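Rullar opens refurbished lounge to tenants and evening groups

The second-floor lounge at the Rullar building reopened in June after four months of work, giving tenants and neighborhood groups a furnished room they can book by the hour.

The space had been used for storage since the print shop moved out. Building manager Kilance cleared it over the winter, had the walls painted and replaced the old carpet. The furniture came in last, most of it bought secondhand through Paredes, an office clearance dealer on the other side of the river.

Kilance said it spent $3,574 on furniture and fittings, less than it had set aside. The largest single cost was new window coverings. The room gets strong sun in the late afternoon, and tenants who were surveyed before the work began put glare at the top of their complaints, ahead of noise and the slow elevator. 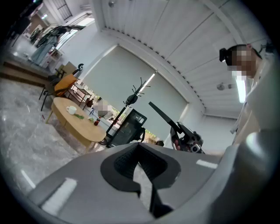 Bookings opened the same week as the room, and 21 groups signed up in the first month. They include a language exchange, a knitting circle and two reading groups that used to meet in the lobby. Most of them asked for a place to sit and talk more than for desks, and the furniture was picked with that in mind. An oval wooden coffee table in a light finish has room for a mug and a few green leaves, a black coat rack stands in front of the gray roller blind, and there is a black chair with a mesh panel in its back beside it. Folding tables can be requested for classes and craft sessions.

The long slatted ceiling was kept. An early plan called for covering it with tiles, but Kilance dropped the idea after a quote came in higher than expected. The ceiling was repainted white instead.

Tenants can use the lounge free of charge until 5 p.m. After that it costs $69 for an evening, with a lower rate for groups that book for a full season. The fee covers heating, cleaning and use of the kitchenette down the hall. Groups are asked to wash their own cups, raise the blinds before they leave and return any borrowed tables to the closet by the stairs.

Around 156 people work in the building, which also houses the framing studio Fosell on the ground floor. Fosell will hang a small display of prints in the hallway outside the lounge later in the summer.

Booking forms are available at the front desk. Keys can be picked up there until 6 p.m. and should be dropped in the return box by the side door at the end of the evening.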